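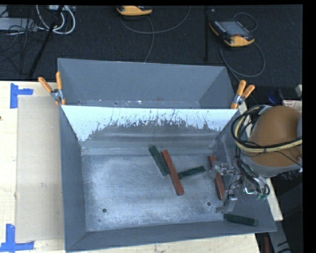
The gray metal bin on its wooden tabletop.

Riltix opens silver storage to small savers

I'm Stavros Mavromatis, and I run Riltix, the bullion dealer in Mondholm. Starting in February, we'll store silver for anyone who owns at least 30 ounces of it!

Our old minimum was 100 ounces, and boy, did I hear about it. People buy a few coins when the price dips, stick them in a sock drawer, and then lie awake (I did the same thing for years).

Your silver stays in your name, listed bar by bar, and we don't lend it out. The first 90 days are free. After that it's $5 a month, billed quarterly, and you can pick your metal up any weekday before 4 p.m. with a photo ID.

Lunumix handles the online accounts, so you can check your holdings from your phone. I still like the paper statement myself – just ask and we'll mail you one.

I can't tell you where silver's headed, so please don't call me for that. For anything else, stop by the Riltix counter on Chrysikopoulos Street.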